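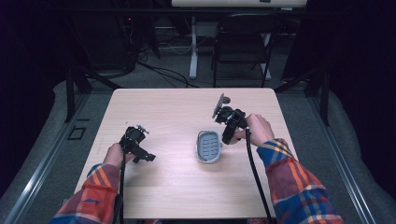 My table top, pale fine grain

Topic: Oil or poly on a pale timber table?

cotport_jo
Hi all, long time reader, first time posting. I picked up a light timber table and I can't decide what to put on it. My neighbour swears by hardwax oil and my brother-in-law says polyurethane or don't bother. It'll cop everything, breakfast, homework, the odd leaky vase. Mostly I'm scared of it going orange. My last one was done in oil based poly and by December it was the colour of a cheese snack. Budget is $100, could stretch a bit if I have to.

gimero66
Water based poly, satin, done. Stays clear, doesn't yellow much, and you can forget it exists. Sand to 180, wipe down, three thin coats. Don't shake the tin whatever you do, stir it.

Imelda M
Going to disagree with gimero here! I did mine in poly and loved it right up until the first deep scratch. You can't patch it, not so you wouldn't notice. With hardwax oil you rub back the one spot, dab a bit more on and get on with your life. I've done that with mine 2 times now and I couldn't show you where.

gimero66
Yes but you also have to re-oil the whole thing every year or it goes grey and sad. Who does that with kids in the house? Be real.

Imelda M
Me, with kids in the house lol. It takes an hour and a cup of tea.

panganiban_shed
Whichever one you choose, do a test patch underneath first. Plain oil will warm up a pale timber more than you'd think. Some of the hardwax brands do a version with a bit of white in it that keeps the bare wood look (mine cost more than the regular stuff, but the tin lasts forever). And sand with the grain, I went to 300 on my first one and the oil hardly soaked in at all.

cotport_jo
Ooh, the white one sounds like what I'm after. What about wet things sitting on it? Soap, plant pots, that sort of stuff. Same table again:
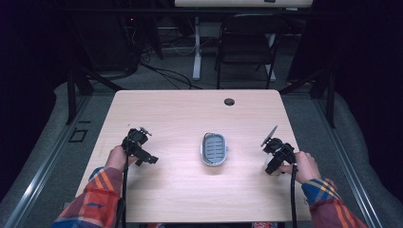
Re: water marks and wet things

panganiban_shed
Anything ridged or with little feet is your friend, lets the air get under. Flat bottomed pots are the worst. Soapy water left sitting will dull an oil finish over time, so wipe it up when you see it and clean with a barely damp cloth.

gimero66
Or, and hear me out, poly.

Jocelyn Cab
I'm with Imelda on this one. We had poly on a desk, water got in through a nick near the edge and it went cloudy underneath. Had to strip the lot, took me a whole long weekend and two sanding belts.

gimero66
That's a prep problem, Jocelyn. Another coat on the edges and you'd have been fine.

Jocelyn Cab
It had four coats!

cotport_jo
Haha ok, I've gone for a sample sachet of the white hardwax and a small tin of satin water based. Going to try both on the underside and leave them for a bit. Does the oil need a special cloth or will an old t-shirt do?

Imelda M
Old t-shirt is fine, just cotton. Lay it out flat outside to dry afterwards, don't ever leave it scrunched up in the bin, oily rags can catch fire by themselves.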